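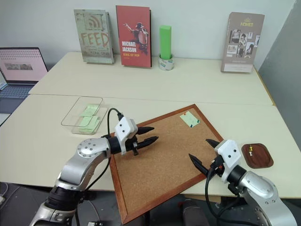

Yaowalak Sombatkul asked after our last open day whether visitors should be told how to run a pinning demonstration at home, as the leaflet stopped at the safety page. These are the steps we use at Faststead.

1. Put the cork board within reach of both arms. It does not have to be square to the table.

2. Set the pushpins in a small tray with a raised rim on the right. Keep the sticky notes in their box on the left.

3. Open both grippers and move each arm slowly over the board. If a fingertip touches the wooden border, raise the arm and start again.

4. Place one note and pin a top corner first. Two more pins are enough – a note held by one pin will swing.

5. Check the cables before each run. They should hang clear of the board and the tray.

6. Let visitors stand behind the tape line and ask questions between runs, not during them.

Allow 2 people for the session, one at the stop button and one talking. The January handout has the wrong room on it, so use the one dated 3 May 2025. Spare pins are in the Zeketti drawer.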